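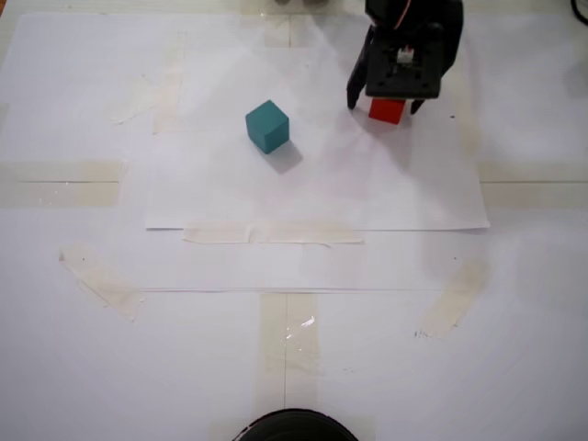 Teal cube, red cube, paper taped down on the tabletop.

How to paper a table with masking tape (and get it to stay put)

6 min read

Quick one. People keep asking how I cover a table in white paper for small stuff, cubes, blocks, sorting games, drawing around things. It's paper and tape. But there's a right order and I did it wrong for most of a year, so.

What you need

White paper, big sheets. Roll ends are fine if you can get them flat.
One smaller sheet, rectangular, for the working spot.
Masking tape, the plain beige kind. More than you think.
Pencil, ruler or any straight edge.
Dry cloth.
Your cubes or whatever you're putting on it.

Step 1. Clean the table

Wipe it, dry it. Crumbs show up as bumps the second you lean on the paper. Tape won't grip a damp top either, so give it a few minutes before you start.

Step 2. Flatten the paper

If it came off a roll it wants to go back to being a roll. Lay it curl side down overnight with books on top. In a rush? Roll it gently the other way and hold it for a bit. Not perfect, works.

Step 3. Big sheets first

Start at the far side of the table and come toward you. Overlap each sheet over the last one by a couple of fingers. Less than that and you get gaps when it shifts, and it will shift.

Tape the far edge first. Then smooth toward you with the flat of your hand, then tape the near edge. Don't do all four corners and then try to pull out the wrinkles, you'll just tear it. Ask me how many sheets I've lost.

Step 4. Tape the overlaps

Run a long strip along the overlap, whole length if you can. Short bits are OK for corners but on a long seam they leave little mouths that catch on sleeves. Press from the middle of the strip out to the ends.

A crease in the tape is fine. Leave it. Peeling it up to redo takes the top layer of paper with it.

Step 5. Working sheet on top

Now the smaller sheet. Put it where your hands naturally land, not dead center because it looks nice. Tape along the bottom edge, one strip, straight. That's the edge your wrist drags over so it matters most.

Why a second sheet at all? It gets dirty first. Swap it out and the big sheets underneath can stay for weeks. Khurram Butt swaps his every March and September like it's a smoke alarm, which is too long imo but his table, his rules.

Step 6. Pencil line

Draw a light line just below the working sheet, straight across. Handy when you replace the sheet, you line the new one up and you're done. Faint is plenty. Pen shows through everything and you'll be sick of looking at it.

Step 7. Put your things out

Strong colors look best on white. Red and teal are great together, easy to tell apart even in poor light, and having two sizes helps if you're doing bigger/smaller with little kids. Matte ones don't throw shine back at you under a lamp.

Shadows: white paper shows all of them. If that bugs you move the lamp or add another one on the oposite side. I mostly don't bother.

Fixing stuff

Tape lifting at one end: press it down with a spoon back. Still lifting, trim the loose bit and put a fresh piece across.

Paper bubbling in the middle: usually damp air. Wait a day. If it's still there, lift the near edge only, smooth, retape.

Tape won't come off the table: hair dryer on low, peel slow and flat. Don't scrape. Test somewhere hidden first if the top is varnished or painted.

Gray smudges: soft eraser, light touch. Doesn't work on the tape itself, just tape over it.

Taking it all down

Working sheet off first, then the big ones in reverse order. Fold the tape in on the paper as you go so it doesnt stick to your elbows. Wipe down with a little soapy water after. Any sticky bits left, dab with cooking oil, wait, wipe again.

Soo-ah Do wrote in to say she puts a layer of brown paper under the white for padding. Haven't tried it yet. She says cubes stop clacking so much, so if you've got someone napping in the next room maybe start there.

Next time, same thing on a round table. More cutting. Bring scissors.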